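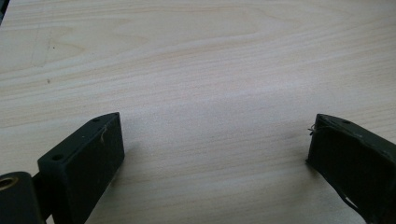
**What changes for households in Etstead under the new public Wi-Fi and parental filtering program?**

Households that sign up receive a free network-level content filter, and eight public buildings in the district switch to filtered guest Wi-Fi by default.

ETSTEAD, January 15, 2020. The Etstead District Council has approved a program to extend content filtering and online safety support to homes, libraries and youth centers in the district. The measure passed its final reading and takes effect at the start of next month. It replaces the pilot scheme that ran in the Illoslow ward.

## Scope

The program has two parts. The first covers guest Wi-Fi in council-run buildings. Filtering will be applied at the DNS level and will block categories the council has classed as unsuitable for users under 18. Staff networks are not affected. Adults who need access to a blocked site for study or work may request an exception at the front desk, and the exception will apply to one device for one day.

The second part covers homes. Any household in the district with a child in full-time education may apply for a preconfigured router profile. The profile works with most routers supplied by local internet providers. It does not record browsing history, and it can be removed by the account holder at any time. Up to 142 households can be set up in the first phase. Applications beyond that number will be placed on a waiting list in order of receipt.

## Results of the pilot

The Illoslow pilot enrolled 101 households. Of these, 50 completed the exit survey. The most common request was for clearer instructions on changing the filter level as children get older. The second was for a way to pause filtering on a single device. Both have been added to the current version of the profile.

The survey also recorded problems with two older router models, which dropped the profile after a restart. Households using those models will be offered a replacement on loan for the length of the program.

## Support sessions

Skandberg Library will hold evening sessions for parents and guardians. Each session lasts 90 minutes and covers privacy settings, reporting tools on social media, in-game purchases and how to respond to unwanted contact. Places are free but must be booked. Printed notes will be available at the library for residents who are unable to attend.

Schools in the district may request a separate session for students. Requests should be sent by the school office and should state the year group and the number of students expected.

## Cost and supplier

Technical work will be carried out by Riquelme, which also supplied the pilot. The contract covers installation, filter updates and a telephone help line. Funding comes from the existing community safety budget, and no charge will be made to participating households. The council will publish a review of the program in August.

## How to apply

Application forms are available at Skandberg Library and at the council's main reception. Applicants need proof of address and the model number of their router, which is normally printed on the base of the unit. Households that took part in the pilot do not need to apply again.

Media inquiries: Communications Office, Etstead District Council.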